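4. The Founding Account in Family and Church Memory

14 shares | 0 comments

The previous section dealt with the land records of the Walasetti settlement. We now turn to the account of its founding as it is told by the families who descend from the first Black landholders. The two bodies of material do not always agree. Our purpose is to establish how the account is put together, who is allowed to tell it, and what happens to it when it is written down.

4.1 Sources

The main source is a set of 16 recorded interviews held by the Vovura Oral History Project. These were made in kitchens, church halls and on front porches, usually with more than one member of a family present. We also use the minute book of the Walasetti burial society, which runs to over 200 pages and covers the years in which the society collected dues, paid for coffins and looked after widows. The minute book was kept by several hands. Some of the secretaries wrote full reports of what was said at meetings, and others recorded only the money. The long gaps in the middle of the book fall in planting and harvest months and should not be read as a sign that the society had stopped meeting.

A third source is the group of printed programs issued for church anniversaries. Each program carries a short history of the congregation, and each was copied, with changes, from the one before. Comparing them in order makes it possible to see when a detail entered the account and when it was dropped. Household goods kept in the families were not studied for this paper, although clothing and linens came up in several of the interviews.

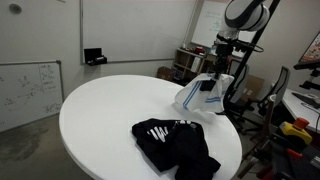

Figure 3. Black garment with white printing, on a round white table.

4.2 The shape of the account

In its usual form the account has four parts. A man held as a slave buys his freedom with money earned at night and on free days. He buys his wife's freedom next. The couple then rent a piece of low ground that white farmers do not want, and they drain it. In the last part they give one corner of the ground for a meeting house, and other families come to live near it. Of the 16 interviews, 13 contain all four parts in this order. The other three leave out the purchase of the wife's freedom.

That omission deserves attention. The tellers who left it out were all descended from the couple's younger children, who were born free. For them the story of the family began with the land. The older branch, which counts its line from a daughter born before the purchase, places great weight on the mother's freedom and gives the price that was paid. The price differs from one teller to the next, but a price is always given. We have found no bill of sale or deed of manumission that would settle the figure, and we doubt that one survives.

The anniversary programs tell the story in a different way. The earliest of them says almost nothing about the couple and a great deal about the first preacher, who came on foot and is said to have spoken outdoors until dark. The couple appear in a single sentence as donors of the land. Later programs give them more space, and by the time of the most recent ones they have become the center of the history, with the preacher reduced to a line near the end. Over the same period the word "donors" gives way to "founders." The change was made without remark in the programs themselves, and the minute book does not mention it.

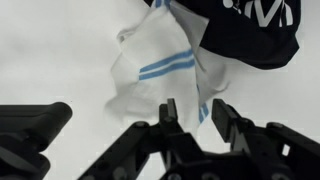
It would be easy to treat the older programs as the more reliable ones on the ground of age alone. We advise against this. The early programs were written by church officers at a time when the congregation was seeking standing with its denomination, and a traveling preacher was a better link to that body than a farming couple. The later programs were written after the denomination's approval had ceased to be in question, and their authors had talked with older members of both branches. A later text may preserve an older tradition. In this case we think it does so with regard to the wife, who is given a name in family tellings and in the recent programs but is only "his companion" in the early ones.

4.3 Women and the burial society

The minute book supports this reading in an indirect way. Women do not appear as officers of the burial society at any point, yet they appear on nearly every page as payers of dues. Several paid for their own graves and for those of their parents. Two entries record money brought in by women "from washing and days' work," and a third notes that the sisters had met on their own and wished the brothers to know what they had decided. What they had decided was that no family in arrears should be refused a burial. The secretary recorded the decision and added no vote, and from that page forward no refusal is recorded.

This is a small piece of evidence, but it bears on the founding account. The tellers who spoke most fully about the founding mother also tended to speak of the women's meeting, and they described the two in much the same words. One family holds that the women's meeting first gathered in the founding mother's house and that she led it. The dates make this hard to accept, as she would have been very old by then - if she was still living. We take it to be a case in which a later act has been credited to an honored earlier person. Such joining of events is common in accounts of this kind and is not a fault in the tellers. It shows which acts the community regards as belonging together.

4.4 Who may tell

Tellers were selective about the setting in which the account was given. It was told at funerals, at homecoming in May and to children who had reached an age to be trusted with it. It was not told to county officials or, until recently, to scholars. An earlier study of the district, carried out under the Virkeo survey, reported that the residents had "no settled tradition" of their origins. We have reviewed the questions used in that survey. They asked for dates and names of owners, and the residents gave short answers or none. The finding reflects the questions and the standing of those who asked them, and it should no longer be cited as evidence that the tradition is recent.

The right to correct a telling was also limited. In the recordings, interruptions came nearly always from an older woman of the same branch, and the teller accepted the correction and went on. Members of the other branch, when present, stayed silent during the telling and gave their own version afterward. On two occasions this second version was offered only after the formal interview had closed, and it was added to the file at the family's request.

We put our reading of these silences to a meeting of descendants at the church hall, and asked whether the two branches saw their versions as rivals. 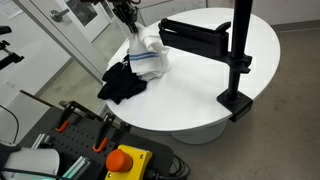 One woman of the older branch answered that she had never thought of them that way. Her side kept the part about the buying, she said, and the other side kept the part about the ground, and a child ought to hear both before leaving home. She objected to the word "version" and asked that we write "share" in its place, as one would speak of a share in land. She added that the early programs had always been known to be wrong about the mother, and that people had let them stand out of respect for the men who wrote them.

Her comment led us to revise the terms of this section in part. We have kept "version" where two texts can be laid side by side, as with the programs, and have used "telling" for the spoken accounts. Her larger point, that the parts were held by different branches on purpose, cannot be proved from the recordings. It does agree with the pattern of omission described in 4.2, and it explains why tellers who left out the purchase did not deny it when asked.

4.5 Limits of the material

The interviews come from families who stayed in or near Walasetti. Those who left for the cities are represented only by letters read aloud during two of the sessions, and the letters themselves were not copied. Grigaitė (in preparation) is tracing several of these families through church transfer records - a source we were not able to use. Her results may alter what is said here about the younger branch, most of whom moved away.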